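Stofftasche Sidetti, beige, mit dunklen Gurten

12. März 2020
Redaktion Warenkunde Gorport
3 Kommentare · 19 Mal geteilt

Die Sidetti ist eine einfache Stofftasche für Einkauf, Sport und Büro. Sie kommt aus der Reihe Grasitz und ersetzt das Vorjahresmodell, das seit Februar nicht mehr nachbestellt werden kann. Geblieben sind der beige Stoff und die dunklen Gurte. Geändert wurden der Boden und die Naht an der Oberkante, die jetzt doppelt ausgeführt ist.

Der Stoff ist ein dicht gewebter Baumwollstoff ohne Beschichtung. Er ist fest genug, dass man beim Einpacken nicht ständig nachfassen muss, und lässt sich trotzdem flach zusammenlegen. Leer wiegt die Tasche rund 600 Gramm. Das ist für einen Stoffbeutel nicht wenig und liegt vor allem an den Gurten, die bis unter den Boden durchlaufen.
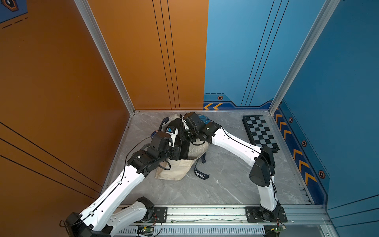
Sethi
Produktbetreuung Taschen und Gepäck, Gorport

Zu den Gurten kommen die meisten Anfragen. Ein schwarzer Gurt trägt den Schriftzug „Elégant“, mit Akzent auf dem kleinen e und ohne Akzent auf dem großen. Die Schreibweise ist so bestellt und kein Fehldruck. Eine Ausführung ohne Schriftzug führen wir derzeit nicht.

Zum Befüllen stellt man die Tasche auf den Boden oder auf einen Tisch und zieht die Oberkante mit beiden Händen auseinander. Schwere Dinge kommen nach unten, Flaschen am besten an die Schmalseiten. Ein Versteifungsboden ist nicht eingelegt. Wer Ordner oder Bücher trägt, kann einen passend zugeschnittenen Karton hineinlegen – das hält den Boden gerade und schont den Stoff.

Empfohlen wird eine Zuladung bis zehn Kilogramm. Die Nähte halten kurzzeitig mehr aus, auf Dauer zieht sich der Stoff an den Gurtansätzen aber aus der Form. Das ist kein Reklamationsgrund, wenn die Tasche erkennbar überladen wurde.

Pflege

Waschbar bei 30 Grad, links gewendet und ohne Weichspüler. Nicht in den Trockner geben. Beim ersten Waschen läuft der Stoff leicht ein, die Gurte nicht; an den Nähten können sich deshalb kleine Wellen bilden. Feucht in Form ziehen und liegend trocknen lassen. Die dunklen Gurte können anfangs etwas Farbe abgeben, helle Wäsche also getrennt waschen. Einzelne Flecken lassen sich mit Gallseife und einem weichen Tuch behandeln. Bügeln auf mittlerer Stufe ist möglich, den Schriftzug dabei aussparen.

Aufbewahrung

Zusammengelegt passt die Tasche in eine gewöhnliche Schublade. Die Gurte zuerst nach innen legen, dann die Seiten einschlagen und einmal quer falten. Am Haken hängt sie auch gut, dann aber leer.

Lieferung und Bestellung

Die Tasche wird einzeln und ohne Umkarton geliefert. Die laufende Auflage beträgt 1.000 Stück. Vereine und Schulen können ab 30 Stück zum Staffelpreis bestellen, Lieferzeit dann etwa drei Wochen. Ein eigener Aufdruck auf dem Stoff ist auf Anfrage möglich – bitte die Druckdatei gleich mitschicken und angeben, auf welche Seite der Aufdruck soll.

Rückgabe innerhalb der gesetzlichen Frist, ungewaschen und ohne Gebrauchsspuren. Bedruckte Taschen sind vom Umtausch ausgeschlossen. Ersatzgurte gibt es nicht einzeln.

© 2020 Gorport · Kontakt · Impressum · Nach oben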